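How to work a shift at the two-arm plate cell

The plate cell at Sevby now does the sorting that two people used to do by hand. Your job is to set the table, start the run and step in when it stops. Allow 19 minutes for your first setup.

1. Check that the brown sheet lies flat and the blue tape is stuck down. Press loose ends with your thumb - don't retape without asking.
2. Set out the plates, each inside its own grid cell.
3. Add the foam cubes. They may touch a plate, but don't stack them.
4. Step behind the floor line and press Start.

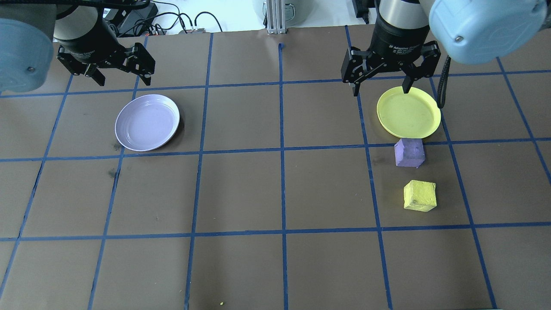 Sevby Works - Handling and Packing Department

When a gripper goes down to the rim of a plate, keep your hands off the table, even if the other arm is up and empty. Either one can move next.

If the run stops, read the code on the Prekero panel. Code 9 is a missed grip: move the plate back inside its cell and press Resume. For code 271, leave everything in place and call the Gurkeck desk.

Foam crumbs get brushed off between runs.

Sorting hours are now logged as cell hours, at the same pay grade. Heavy lifting has gone from this station, but there is more standing and watching, so swap with the packing bench every 2 hours.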